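4. Trying out the Plerker simulation kit

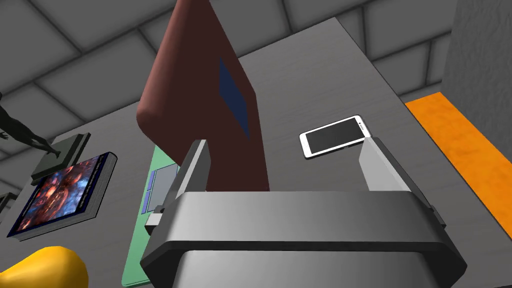 We came to the Plerker kit the way I suspect most small labs do, which is that our grant ran out of hardware money before it ran out of months. Stamatia Giannakopoulos had used an early version at her last job and kept telling me it would save us a winter. I was skeptical (I still have the sticker residue on my desk from the last simulator we bought into), but she set up a trial licence in November and I agreed to run our whole tabletop grasping protocol through it before saying anything rude.

The rest of this section is my account of that trial. The numbers are in Section 5, and if you only care about those you can skip ahead, but I think the day-to-day business of living with a kit matters at least as much as its success rates, and it rarely gets written up.

4.1 What you get

The licence covers three parts: the scene builder, the physics back end and a set of gripper models with a wrist view already attached. There's also an object library, which the vendor sells separately under the name Murkavex. We paid for the library. I'd do it again, though I'd ask more questions first.

Figure 3 is a wrist view from one of our clutter scenes, with the parallel gripper open and a tall maroon slab standing just past the fingers. That slab gave us more grief than anything else in the library. It's thick and it's tall enough to run right out of the top of the view, so a planner that relies on seeing the whole object has nothing to close its outline with. The phone lying off to the right is the opposite sort of problem, low and flat, with part of it tucked out of sight behind the right finger. We wanted both in one scene, and getting them there took me one coffee's worth of dragging things about.

Figure 3. Simulated wrist view of a cluttered tabletop, gripper open. The upright maroon slab is between and beyond the fingers; a white smartphone lies to its right, with a book and a small dark statue farther to the left.

4.2 Building scenes

I really liked the scene builder! You pick a table, you pick a room, you throw objects at it, and it settles them under gravity before handing you the result. We generated 1,032 scenes over the trial and had to discard 43 of them, nearly all for objects that had settled partway into each other. Bronisława Marciniak wrote a little checker that catches these before they get to the planner, and the vendor has since asked her for it, so with any luck it'll be in a later release.

The thing I'd warn you about is variety. Colour and floor texture are easy to randomize and the kit does it cheerfully, bright floors and all. Object pose is easy too. Clutter that looks like a place where somebody lives or works is much harder, and the default sampler has no opinion on whether a statue belongs beside a book. For our purposes that was fine, maybe even helpful, as we wanted the planner to stop leaning on context. If you're training something that's meant to tidy a kitchen, you'll want to write your own sampler, and you should budget a couple of weeks for it.

4.3 The gripper model

The gripper is where I'd hoped for more. The shape is good and the fingers block the view the way fingers should, which was our main reason for wanting a wrist view in the first place. Plenty of simulators we looked at (Dukwood's among them) float the camera somewhere handy and let the hand vanish, and then everyone acts surprised when the planner falls over on a real arm. Plerker leaves the hand in, housing and all, taking up a fair chunk of the lower part of every image. Good.

Contact is another story. Out of the box the fingertips behave as if they were greased. We ended up raising the friction values by hand and re-running a full week of trials, and I'm still not certain our settings are right for smooth objects. The manual gives a default and doesn't say where it came from. I wrote to support and got a friendly reply in the same afternoon, with a spreadsheet of suggested values that disagreed with the manual. We used the spreadsheet.

4.4 Working with it every day

It crashed on us 6 times, always while exporting and never while simulating, and we didn't lose any data. The export format is plain and well documented, so hooking it up to our own planner (the Psarras branch, described in Section 3) took Stamatia two mornings. Rendering is quick enough that I stopped queuing jobs overnight, and I've come to miss the excuse to go home.

My one standing complaint is the licence server, which wants to phone home every time you open a scene. Our building's network is not what you'd call dependable, and I spent a good part of one afternoon on the hallway floor, where the signal's better, with a laptop on my knees. An offline mode is promised. Until it arrives I'd recommend the kit to groups with a decent connection and a tolerance for tuning friction by hand, and we've renewed ours for another year on that basis.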